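4.2 Garments with separate fastenings

Of the 33 garment types recorded in the Lurkville household survey, trousers and shorts worn with a belt proved the hardest to place in a single class. Olvera and Serrano treated the belt as part of the garment whenever it was stored in the loops. Zepeda listed it as a separate article, on the grounds that many households remove it before washing and keep it elsewhere. We follow the second practice, but record whether the two items were handled together at the time of folding.

The distinction affects how the work is divided into steps. A pair of shorts without a belt is normally laid flat, smoothed and folded along the centre line. Where a belt is present, the person folding must first decide whether to draw it out, and the cloth near the waist is often disturbed in doing so. Participants in the Quezada group described this as a small but regular nuisance, particularly with heavier cloth such as denim. Six of them said that they preferred to roll the belt and store it in a drawer.

Figure 3 shows denim shorts and a woven belt on a table. The legs lie apart and flat, while the denim is creased in places. For coding purposes, the shorts were entered as "spread, unfolded" and the belt as "present, extended".

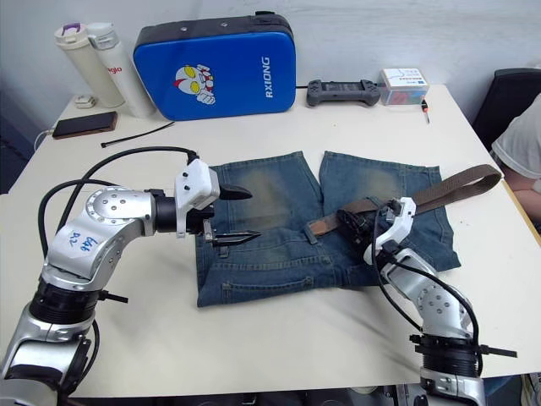

Figure 3. Blue denim shorts with a brown woven fabric belt lying diagonally across them.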